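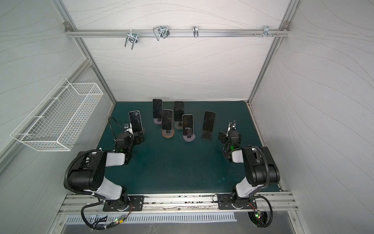 Two robot arms and six smartphones on the work surface.

Field diary of the Flevthorpe Mission, Trostulico office. Entry covering the road closure at the lower crossing.

The mission left the office before first light and reached the lower crossing as the gate was due to open. The gate did not open. A printed notice had been fixed to the fence in two languages, stating that the road between the crossing and the upper villages was closed under Order 3201 until further instruction. The notice carried a stamp and no signature. The duty officer confirmed that the order was genuine and declined to say when it had been issued.

Farmers from the lower village were already waiting with their tractors on the verge. Most had come to cut barley on the far side of the fence. Under the arrangement reached in April, they are entitled to pass through Gate 2 each morning on showing a permit, and to return by the same gate before dusk. The permits we examined were in date. The officer accepted this and repeated that the closure applied to all persons, with or without permits.

The mission asked whether medical cases would be allowed through. The answer was that each would be considered on arrival. We recorded the answer in those words and read it back to the officer, who agreed that it was correct.

Mr Naveed Afridi remained at the gate to keep the log. The rest of the party drove round by the quarry road to reach the upper villages from the north. The journey took most of the morning. The quarry road has not been repaired after the spring rains and two of the culverts have fallen in on one side. A loaded lorry could not use it, and we doubt whether an ambulance could do so at night.

At the first of the upper villages we were received by the head of the council in the school building. He stated that soldiers had come the previous evening and placed concrete blocks across the road 300 metres below the last house. He had been given no paper. He had asked for one and was told that notice had been posted at the gate, which his people could not reach without passing the blocks. The mission viewed the blocks. A person on foot can pass between them. A vehicle cannot.

The council raised the following matters and asked that they be set down in order. The water tanker, which comes from the lower side, did not arrive. The pupils who sit their examinations in the lower village will miss them if the road remains shut. The dairy has milk that cannot be sent down. The head of the council also mentioned the cemetery, which lies below the blocks, and said that an elderly man in the village was very ill and that his family were anxious on this point. We undertook to include it in the report.

There was some disagreement in the room over the cause of the closure. Several of those present believed it to be connected with the survey pegs that appeared along the ridge last month. Others thought that it followed the stone-throwing at the watchtower. The mission took no position. We have no document that links the order to either event, and the liaison office at Walgate has so far given no reasons.

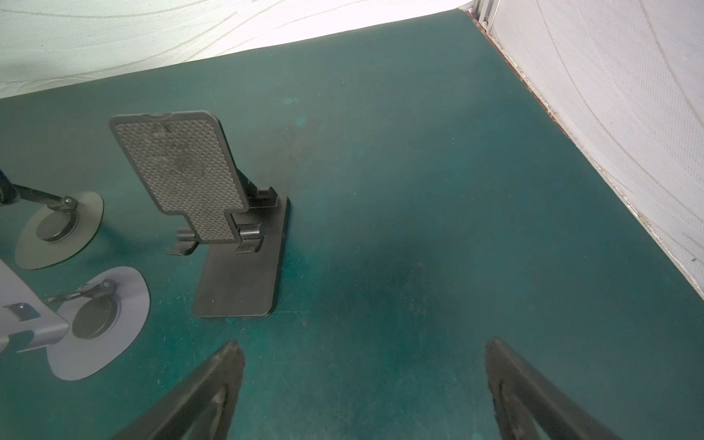

Page last changed: June 2018

Afternoon. We walked up to the ridge with the council clerk. The pegs are still in place, painted red at the top and driven in along the line of the old terrace wall. The clerk had brought the village's copy of the Dela Peña map and laid it out on the wall for us. On that map the terraces fall inside the village land. On the sheet issued by the authorities in 2000 they fall outside it, and the ridge is shown as public ground with no cultivation. Olive trees of considerable age stand on it. The clerk's father planted the youngest of them, and the clerk was able to name the family responsible for each row.

The mission has noted the difference between the maps in earlier entries and does so again. A legal opinion on which of them governs has been requested and has not been received.

On the way down we were stopped by a patrol and asked for our papers. The exchange was courteous. The sergeant wrote down our vehicle number, although the vehicle was in the village, and asked us not to stand on the ridge after sunset. We asked whether this was an order. He said that it was advice.

Mr Afridi's log from the gate was compared with our own notes on our return. The officer changed at noon. The second officer allowed one woman through on foot with a child who had a fever, after a wait of more than an hour. A midwife who arrived later was refused on the ground that she had no patient with her. She explained that her patient was on the other side of the fence. The refusal was maintained, and she left in the direction of the quarry road in a neighbour's car. We have not been able to learn whether she arrived.

The farmers stayed until the heat of the afternoon and then went home. One of them left his tractor on the verge, intending to keep his place, and was told to remove it. He did so without argument. No force was used by any party while Mr Afridi was present – this is recorded because a message circulating in the lower village in the evening claimed otherwise.

A telephone call was made to Walgate at the close of the office day. The liaison officer said that our questions should be put in writing. They were sent within the hour, as follows: the date on which Order 3201 was signed and by whom; whether the April arrangement is suspended or remains in force; what procedure applies to medical staff, as distinct from patients; when the tanker may pass; and whether burial parties will be allowed to reach the cemetery.

Barley that stands too long in this heat sheds its grain. The lower village puts the time left for cutting at a matter of days, and the mission's agricultural adviser agrees. This has been added to the covering letter.

Actions carried forward. The office is to ask the water utility for a second tanker by the northern route, subject to a proper inspection of the culverts. The education officer is to speak to the examinations board. The vehicle requires a new rear tyre following the quarry road, and the spare is now in use. The gate will be attended again tomorrow from opening time by two members of the mission, with a third at the blocks if the road allows.

Received after the above was written: a short reply from Walgate acknowledging our letter. It gave a reference number and no answers.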